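Subject: Re: [jutetti-crew] Monitor world power draw and stage B changeover

Sneha Srivastava wrote:
> Can someone confirm the changeover plan for stage B? The version on the
> Prernbridge page still has a 20 minute gap between the second and third
> acts, and Vasylenko's rider asks for 35. Also, is the capacity figure
> 2,000 or 3,000? I have both in my notes.

Sneha,

3,000 is the site license for the whole field. 2,000 is stage B only, measured to the back of the sound desk. Use the second number for anything to do with barrier or delay towers. Advance sales stood at 1,346 this morning, so the delays stay in the plan but the second pair can remain on the truck until the afternoon check.

On the changeover: 35 minutes is right. The page was copied from the Urnevthorpe schedule and never updated. Vasylenko carry their own desk and in-ear rack, and both need to be line checked on the house multicore before the lead singer's channel is opened. I have moved the third act back by 15 minutes and cut the same amount from the DJ slot that follows. Curfew is unchanged.
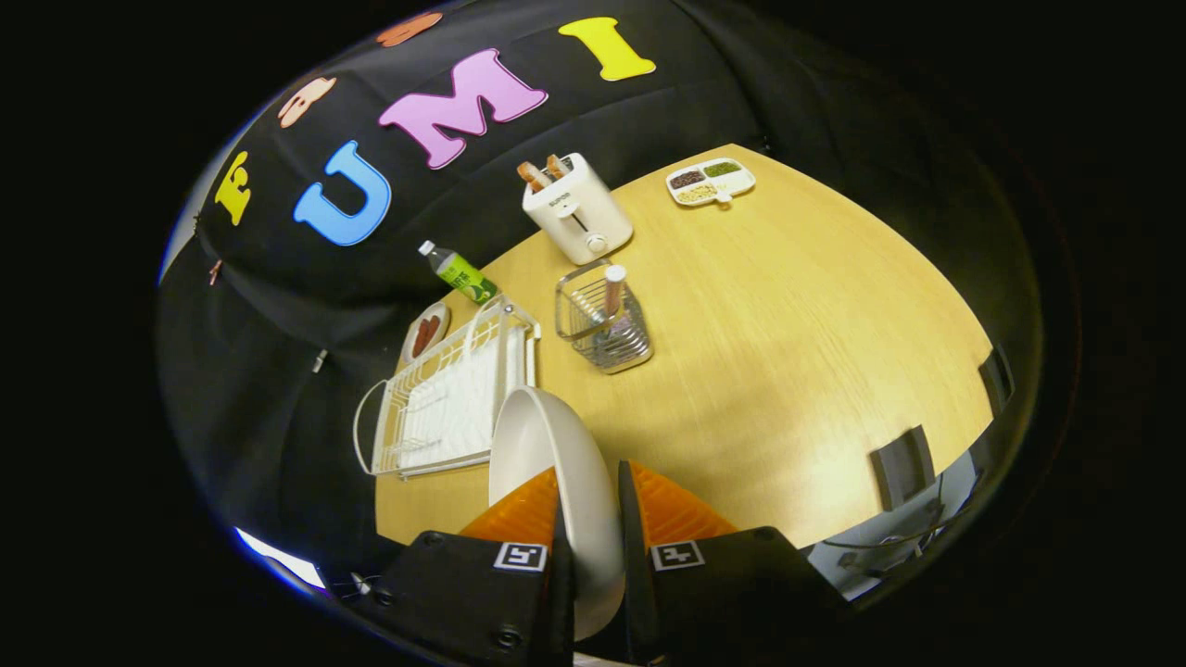

Power for monitor world comes off the second distro, not the one feeding the lighting dimmers. Last time we shared a neutral and had hum on every wedge until the lights went to black. Please label both ends of the tails. The run from the generator is 87 meters, so use the heavier cable and keep it off the vehicle track.

Still open:

- Input list for the opening act. I have a draft with two vocal mics missing.
- Whether the drum riser rolls. If it does, we need a clear lane stage left.
- Radio frequencies. Send me whatever you have from the December show and I will check it for clashes.

Revised stage plot goes up tonight after 9 p.m. Please delete the older one.

> Do we still need two people on patch?

Yes, for the Vasylenko changeover. One is enough for the rest.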